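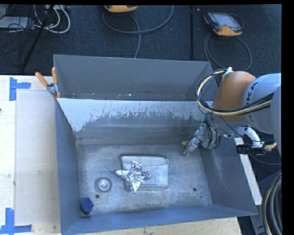
The sink station, with a metal container and foil in the main basin and the arm at right.

Sink work is still the slow part

Nov 29, 2019

Kamil Ondrejka has spent most of the past two years on dishwashing, and he does not expect to finish soon. He leads the manipulation group at Zoloris, a small engineering firm that builds and tests robot cells for kitchens and light assembly. The question put to him was whether a machine can do an ordinary chore yet, start to finish, without a person standing by.

"Parts of it," he said. "If you let me choose the part, I can show you a machine that does it all afternoon. If you choose the part, probably not."

The group's current subject is the state of a sink after a meal has been prepared: containers, foil, small items left in the corners. Dishwashing machines have existed for a long time, Ondrejka pointed out, and they work well. What they leave to people is loading, scraping and deciding what is trash.

Foil takes up a large share of the group's time. It has no fixed shape, so there is no model to match against, and its creases throw highlights that a depth camera tends to read as holes or noise. It also changes when touched. A grasp that was planned on one crease can close on a different one.

"A plate is a plate after you pick it up," Ondrejka said. "Foil is a new object every time. You have to look again, and looking again costs time."

Brittany Fraser, who runs the trials, gave the figures. In August the group completed a series of 1,000 attempts at a single operation, lifting foil off a metal container and moving it out of the basin. The arm failed 291 of them. Fraser sorts failures by cause, and the largest group consisted of grasps in which the fingers closed on the foil and the container together. The second largest was motion stopped by the force limit when the wrist came too close to a basin wall.

"The wall is the part people underestimate," Fraser said. "On a flat table you can come in from almost any direction. In a deep basin you come in from above or you come in at a bad angle. The hand has to fit and so does everything bolted to the hand."

Cabling is included in that. Each hose and wire that runs to the gripper has to clear the rim at every wrist angle the planner is allowed to use, and the planner does not model a cable bundle very well. Fraser's team handles this by forbidding a range of wrist rotations outright. The restriction is crude and it rules out some good grasps – she estimated the loss in reach as acceptable for now and declined to put a number on it.

Asked about speed, Ondrejka was direct. The median time for a successful foil lift is 22 seconds, measured from the first camera exposure to release. A person does it in one or two without thinking about it. He regards speed as the less serious of the two problems.

"If it were slow and right, I could sell it tomorrow," he said. "A restaurant closes at eleven and opens at ten. There are plenty of seconds in between. Slow and wrong is a different product."

Marites Catacutan sees the matter from the buyer's side. She manages operations at Brukico, which supplies prepared meals to office cafeterias and handles 4,000 reusable containers on a full day. Her company has looked at automated scraping twice and bought nothing.

"I asked what happens when something is in the sink that is not on the list," she said. "The answer was that the arm stops and a light comes on. So I still need a person near the light."

She would accept a machine that covered part of the work, provided it could state in advance which part. Sorting metal from plastic would be useful to her. So would removing lids. Wiping down the basin afterward is the job her staff like least, and no vendor has offered to do it.

Ondrejka did not dispute her account. Shop-floor work is further along, he said, mainly in places where the parts arrive the same way up. Household work has no such arrangement. Drains and wall slopes differ from one sink to the next, and a bare metal floor that is scuffed in one kitchen will be polished in another. The vision system has to be retuned for each, at present by hand.

The next series will repeat the foil test with a modified finger and a second viewpoint over the basin. After that the group intends to add standing water, which Fraser has asked to postpone until the wrist seals have been replaced.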